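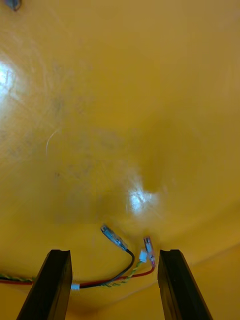 Monday, January 10, 2022

ok first day of spring term at Mapplebeck and I promised people a thread on transferring in. typing between classes so bear with me

went to Tekora for two years first. community college, lived at home, drove my mom's car. loved it mostly. the library closed at 6 which was a joke but whatever

CREDITS. big one. get your evaluation in writing before you register. mine came back saying 2 of my classes were "pending" and pending means you sit there in December refreshing the portal like an idiot

one was stats. Tekora calls it Math 119, Mapplebeck wanted the syllabus. not the catalog page, the actual syllabus with the week by week. I'd thrown it out. emailed the old instructor over break and got it back the same night, bless

so save every syllabus. make a folder. do it tonite

second one is still pending lol. comp lit. if it doesnt clear I take a writing class I basically already took. will update

money. there's a transfer grant, around $2000, and it is NOT on the main aid page. it's under the transfer admissions tab, then forms, then scroll way down. I found it looking for a parking map

deadline is in February, check yours. they want a short essay and one letter. my essay was about my grandma going back for her degree at night and me doing homework at the kitchen table next to her. wrote it in one sitting, fixed the commas later 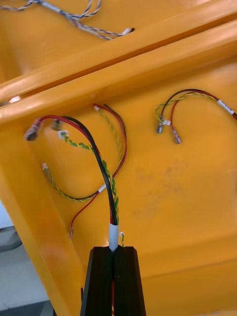

also the deposit thing. housing deposit and enrollment deposit are seperate. I paid one and thought I was done. was not done. got an email at 11pm that took a year off my life

living in Cuva Hall, it's the transfer floor. third floor, no elevator, fine. everybody up here is a little older and nobody's pulling the fire alarm at 3am. my roommate came from a school way out west and brought one suitcase and a rice cooker

orientation: go to the short one for transfers. the long one is for freshmen and you will spend an hour learning what a syllabus is

people keep asking did I consider just going to Zuvham since it's bigger. yes. got in. toured it. nice campus, huge, I got lost twice and the advisor had me mixed up with someone else. also it's four hours from home and my grandma is not getting younger

Mapplebeck is 40 min. I can do Sunday dinner. some of you are going to say thats not a reason to pick a college, ok, its my reason

gotta run, bio lab is across campus and I have no idea which door. ask questions below, I'll answer tonight after I find somewhere to eat

oh and parking permits sell out. go now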